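Learning to drink water in February
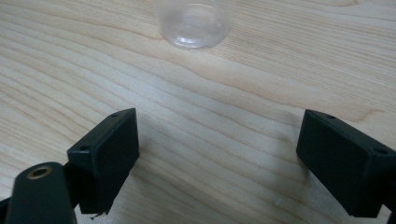
A clear plastic cup on a pale wooden table.

I am 53 years old and until this winter I did not drink water. I mean that I drank coffee, tea, soup, and sometimes beer, and I believed that this is enough for any person. My grandmother lived the same way and she was chopping wood at a very high age.

Then in February I had headaches, always at four in the afternoon. I took tablets for them and complained to my colleague Jarmila Říha, who shares the office with me at Fetex. She listened for two weeks and then she asked how much I drink. I told her the truth. She put a bottle on my desk and went back to her invoices.

The first days were unpleasant. Water from our kitchen in Nedora is hard and tastes a little like a coin. I tried it with lemon, but lemon in the morning is too strong for my stomach. With cucumber it was like drinking a salad. In the end I found that I like it best when it has been standing on the table for an hour and is no longer cold. My wife says this is how one waters plants, and she may be right.

I also tried an application in my telephone called Nundance. You write in it every glass and it shows you a small blue wave. By the end of the month it told me that I had drunk 3,944 millilitres "above my goal", and I still do not know what I should do with this information. It wanted to remind me every 20 minutes, also during a funeral. I removed it the same evening.

What helped me more was a habit. I drink one glass when I get up, before the coffee, and one when I come home and have still my shoes on. At work I drink when Jarmila drinks - she does not know this, or perhaps now she does.

The headaches are weaker, but they did not disappear. Kvido Ševčík wrote to me under the last post that his were from his glasses, so I have ordered an eye test too. The optician has a free place only after Easter. Until then I continue with the water, and I sleep badly, as I must get up two times in the night. If somebody has advice for this part, please write it in the comments.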